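Salt lamps and sleep: my notes

I ran a salt lamp from Trover beside the bed for 33 nights and wrote down when I fell asleep and how often I woke. The bulb is dim and orange. I changed nothing else in the room. 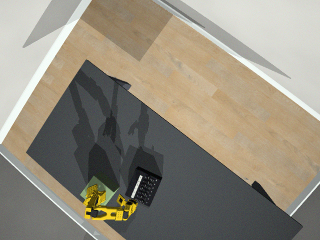
What I logged

Wake-ups went from three a night to 2. My Saturday numbers were worse, lamp or no lamp -- I eat late on Saturday.
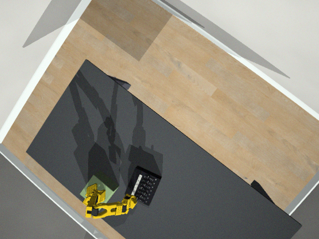
I also stopped reading in bed in week two, so the log can't separate the two changes. Next I'll leave the lamp off and keep the same hours. The Zisuvik oil blend gets its own post.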